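Lomoreo Puzzle Newsletter, July
Equipment notes: trays, stickerless cubes and the 3x3 loan set

The practice tables at the Fülöp room now use round trays with a raised rim for all 3x3 work. A cube that is set down at speed on a bare tabletop slides, and on a white table a piece popped from a cube tends to end up on the floor before anyone has seen where it went. The rim stops both. The trays are dark brown, which gives a steady background for reading tiles of any color, white included.
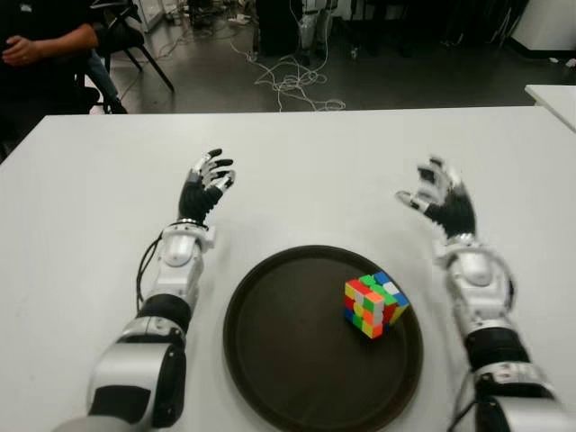

Page last changed: Saturday, 4:40 p.m.

A scrambled cube should be placed on the tray at an angle, so that the top and two side faces can be read from one seat. This is the standard starting position for the untimed inspection exercise. The solver names the visible pieces that belong to the first cross, states where each one has to go, and only then picks the cube up. Where on the tray the cube sits is left to the solver. Members who turn mostly with the right hand usually prefer the right half.

Stickerless cubes

All cubes in the loan set are now stickerless. The color goes through the plastic of each tile, so there is nothing to peel or chip at the edges. The drawback is recognition under warm light, where orange and red move closer together. Anyone who has trouble with this pair should check the center pieces first and compare against those. Yellow and white can also be confused at a shallow viewing angle. Raising the seat helps more than adding a second lamp, which mainly produces glare on the tiles.

The old stickered cubes will be kept for parts. Springs and screws from the Kirnero models fit each other but not the current set. Please do not mix them.

Tension and lubrication

Loan cubes are adjusted after every 3,000 turns, as estimated from the session log. The procedure is unchanged:

1. Remove the center caps with a fingernail or a plastic pick.
2. Turn all six screws back to the reference mark, then tighten each by the same amount.
3. Put one drop of silicone lubricant on two opposite edge pieces.
4. Refit the caps and turn all faces for a minute before returning the cube.

A cube that locks on corner cuts after this is usually dry on the corner feet. Do not loosen the screws further to compensate — the corners will start to twist in place, and a single twisted corner makes the cube unsolvable until it is turned back by hand.

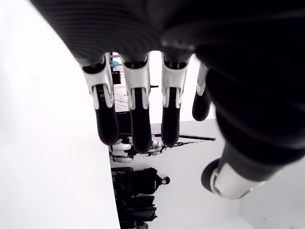 Fingers and thumb, close up.

Scramble sheets

The printed book has been extended to 293 scrambles, all in standard notation with white on top and green in front. Numbers already in members' logs have not been changed. One error in the previous printing has been corrected: the second line of the last page repeated a face turn, giving two R moves in succession. Times recorded with that line remain valid.

Loans and returns

Cubes can be borrowed for 8 days from the cabinet at Grundar. Write the cube number and the log total on the card. Return the cube solved or scrambled, but with all six caps fitted. Trays stay in the Fülöp room.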